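Home | Our Work | People | Join Us | Contact

Category: Open Positions / Part-time

Last updated: Thursday, December 1, 2022

Desk Task Operator (part-time), Zanau Studio

Zanau is a small studio where we record everyday hand work on a table. We are looking for two persons to join our afternoon group. The work is to tidy small desk things again and again, with care, and to write down what was done. It is paid from the first training day, and you do not need any diploma for it.

I am Uyên Ninh and I coordinate the table group. I wrote this announcement myself, so if some sentence is not clear, please write to me and I will explain better. In the last call, in August, several people told us that they did not understand what they would do all day. For this reason I describe the work here with more detail than before.

What the work is

Our present series is called Salidari. It is about the small things that live on a desk: pencils, brushes, cups for pens, little figurines. You stand at a table on which a large white board is lying, and you work on the board with a pair of hand-held grippers, one in each hand. Your fingers do not touch the objects during the task. You take a thing, you put it in its place, you take the next thing. 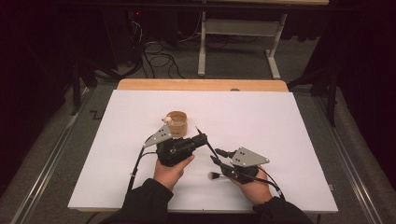 A task card says what must be finished before you may stop. For example, one card says "all writing and painting tools in the cup, cup standing, board clear." Another card asks for the opposite, to take everything out and lay it on the board side by side. The cards are short, but they must be followed exactly. If the card says that the brush goes in with the bristles up, then bristles down is a failed round and it is marked so. A failed round is not a problem for us. A failed round which is marked as good is a problem.

So far the group has finished 1,742 rounds of Salidari, and 386 of them were done with the pen cup. We would like to have many more of these before we change to the next series, which is about kitchen drawers.

The hard part is the thin things. A pencil rolls if you close the gripper too early. A long brush is easy to pick up in the middle, but then it is difficult to lower it into the cup, and many people knock the cup over in their first days. Josué Conceição, who trains all new operators, recommends to hold it near the upper end and to use the second gripper for keeping the cup still. You will find your own way after some practice. He is very patient and he has seen every mistake, also mine. 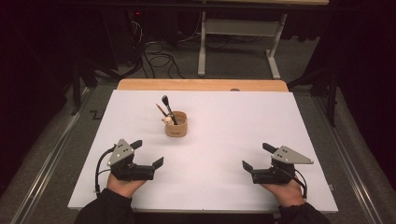
A pencil and a brush in the wooden cup, with the small figurine at the rim.

A usual afternoon

You arrive at one o'clock and read the cards for the day. The objects are in a tray with their names on it; you check that everything is there and you sign the sheet. Then you do rounds of work for 40 minutes, with a break of 15 minutes after each. We are strict with the breaks. The hands and shoulders get tired before you notice it, and a tired operator becomes careless with the cup.

Between rounds you write one line in the notebook: the card number, if it was finished or not, and anything unusual. At the end of the day you clean the board with a dry cloth and return the objects to the tray. We close at half past five.

Whom we are looking for

- You have calm hands and you do not mind to repeat the same action many times.
- You can work standing, or on a high chair if you prefer.
- You can read the cards in English. Speaking perfect English is not needed.
- You can come at least three afternoons each week, for four months.
- You are 18 or older.

It is a plus if you have some experience with fine manual work, as in sewing, model building, nail care, dental laboratory or watch repair. Left-handed people are very welcome, we have only one at this moment.

Please wear long sleeves in a dark color, close to the wrist. Bracelets and wide cuffs catch on the cables and on the small things. If you do not have a suitable shirt, we have several in different sizes which you may borrow.

What we offer

- 830 per month for three afternoons each week, paid on the last working day.
- Two full days of training with Josué, paid the same.
- Travel cards for people who live outside of the city zone.
- Tea, coffee and fruit in the small kitchen, and a quiet room for the breaks.
- A letter of reference when your contract ends.

The studio is on the second floor of the Mladenović building, in the back yard. There is an elevator. The floor of the work room has carpet, and there are cables on it in some places, so we ask for closed shoes with a flat sole. If you use a wheelchair, please tell us before the visit, and we will prepare a lower table and move the cables to the wall.

How to apply

Send us a short message with your name, the afternoons when you are free, and a few sentences about any work or hobby you do with your hands. A photograph of yourself is not necessary and we prefer not to receive it. You can use the form on our Jillix page or leave a letter at the reception, addressed to Dalva Honorato.

Dalva will answer every message within one week. If we think it can be a good match, we invite you for a trial of one hour. In the trial you try three cards, one easy and two less easy, and you talk with Josué and me. We do not look at your speed. We look at how you read the card and what you write in the notebook after.

Questions about contract and payment: Tarcísio Vieira, office, mornings only.
Questions about the work itself: Uyên Ninh, table group.

The call stays open until both places are filled.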